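Section 2: Working out what to buy (before you order anything)

I'm putting the budget section ahead of the assembly section on purpose. The first time I set up a cell like ours I bought the arm, spent what was left on a nice chair, and then found out I had no money for fingers. So read this part with a pencil, please!

1. Write down the job in one sentence. Ours was "pick up a tagged block and put it where it belongs." If your sentence has two "and"s in it, you're probably pricing two cells.

2. Price the arm and the gripper separately. Trolon will quote you a bundle, and it's a fair bundle, but Halima Biwott in our shop asked for the split and we ended up taking the arm from them and the gripper from Vekel.

3. Set aside $3,000 for everything that isn't the arm. I mean mounts, cables, spare fingers, the table, the wrist camera and the bracket it hangs from. We spent all of it.

4. Order the spare fingers now – 2 sets if you can stand it. Ours came to $188 a set, and the wait was longer than the wait for the arm.

Note: Check that the finger opening is wider than your widest part with room left over on each side. I measured the part and forgot the label stuck to it.

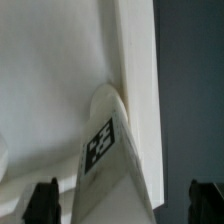
5. Budget for markers too. Printing them costs next to nothing, but you'll want decent paper, a flat way to stick them down, and an afternoon of somebody's time. Deming Yu redid ours in February after I put a whole batch on crooked (sorry, Deming).

6. Pick the camera last. Get one that's small enough to ride at the wrist and can still read a tag from a slant, and try it at the distance you'll really be working at.

Caution: Don't let anyone sell you a camera from a spec sheet. Ask for a loaner. Hilenau sent us one for the price of shipping, and I'm so glad they did, as the first model I'd picked couldn't focus up close at all.

7. Add up the lot, then go back to step 1 and see if the sentence still matches the shopping list. Mine didn't – I had a second table on there that I just sort of wanted.

Once the order is in, go on to Section 3 and start clearing space for the base plate.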